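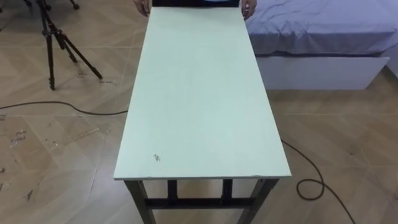

A long table with a pale green top and dark metal legs

The Fesalard Preserves Show is an annual competition and exhibition of home-canned and home-baked food held in the town of Fesalard. It takes place over four days in late summer and covers jams, jellies, pickles, relishes, canned fruit and vegetables, pies, quick breads and honey. Entries are judged on the first day and stay on display until the show closes. The show is run as a stand-alone event and has no livestock classes, rodeo or midway, although a small group of food stands operates outside the hall.

The most recent show received 2628 entries from 1077 exhibitors, the highest figures in its history. Pickles made up the largest department, followed by soft spreads.

Background

Before the show was set up, home cooks in Fesalard entered their work at the fair in Brultier, the nearest large town. The Brultier fair accepted preserves in a single department that shared a building with needlework and cut flowers. When the building was given over to commercial exhibits, the food classes were reduced to eight and baked goods were dropped. A group of exhibitors from Fesalard then arranged a one-day show of their own in the basement of the town library, with 50 jars on display and no prize money.

The show moved to the old feed store on Cuervo Street in its third year and to the present exhibition hall in its ninth. It grew from one day to two with the second move, and went to four days after a regional bus service to Fesalard began running on weekends. The Brultier fair later brought back its baking classes. The two events now set their dates at least two weeks apart so that people can enter both.

Departments and classes

The show is divided into six departments, each with its own superintendent and its own color of entry tag. There are 287 classes in all. A class is usually defined by the main ingredient and the method, so that peach jam, peach preserves and peach butter are three separate classes. A class with fewer than three entries may be combined with another in the same department.

Soft spreads: jams, jellies, marmalades, fruit butters and conserves.

Pickles and relishes: cucumber pickles by style, other pickled vegetables, chutneys, chow-chow and sauerkraut.

Canned fruit and vegetables: whole, halved or sliced, including tomatoes and juices.

Pies and pastry: one-crust and two-crust pies, tarts and hand pies. Cream and custard pies are judged but are not kept on display.

Breads: quick breads, biscuits and yeast loaves.

Honey: extracted, comb and creamed, with extracted honey split into light, amber and dark.

A youth division runs alongside each department for entrants under 18. There is also a class for first-time exhibitors of any age, which has no fixed ingredient.

Entry rules

Entry forms are accepted from January until two weeks before the show. Each exhibitor may enter any number of classes but only one item per class. Canned goods must have been processed within the past 12 months in standard clear jars with two-piece lids. Wax seals, decorative jars and fabric covers are not allowed. The label goes on the bottom of the jar and gives the product, the processing method, the processing time and the date.

Pies are brought in disposable pans and breads on plain white plates. Mixes and ready-made crusts are barred except in two youth classes. A written recipe is required for chutneys, conserves and anything entered under an "other" class, and the show keeps one copy of each.

Items are checked in on the evening before the show opens, except for pies and breads, which arrive by 8:30 on the first morning. Late entries can be displayed but are not judged.

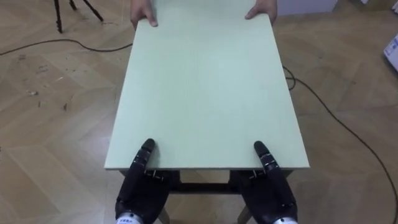 Judging

Judging is closed to the public for canned goods and open for pies and breads. Judges work in pairs, each with a clerk who records scores and comments. They come from outside the county and may not have entered the show in the previous three years.

Canned goods are scored out of 100. In the soft spreads department, flavor and consistency carry the most points, with the rest going to color, clarity and pack. Headspace is measured with a gauge, and a jar with a failed seal is disqualified before it is opened. Low-acid vegetables are judged by appearance only and are never tasted. Pies are scored on crust, filling, flavor and general appearance, and a slice is cut from each one so that the bottom crust can be inspected.

Classes are judged against a standard, which means that a first-place ribbon can be withheld if no entry scores 90 or higher. This rule has been a regular source of complaint. It was suspended for two shows and then restored, with the change that a judge who withholds a first must write a comment for every entry in the class.

Awards

Ribbons are blue, red and white for first, second and third. The best blue-ribbon entry in each department receives a purple rosette, and the six rosette winners go forward to Best of Show, which is decided on the afternoon of the second day. Pickles have won Best of Show more often than any other department - honey has never won it.

Cash prizes are small and have changed little over the years. The Plolunix Award, named after a former canning supply store in Fesalard, goes to the exhibitor with the highest total across at least four departments. Its prize is a pressure canner.

Other activities

Demonstrations are given on each afternoon of the show and cover such subjects as water-bath canning, adjusting recipes for altitude and making pectin from apples. Dial gauges from pressure canners can be tested free of charge on the third day. A pie auction closes the show, with the proceeds going toward hall rental. Canned goods are not auctioned. Exhibitors collect them after 5:00 on the last day, and jars left for more than a week are emptied and the glass recycled.

See also

Brultier Fair
County fair
Home canning
Pie auction

This page was last edited on May 28, 2026.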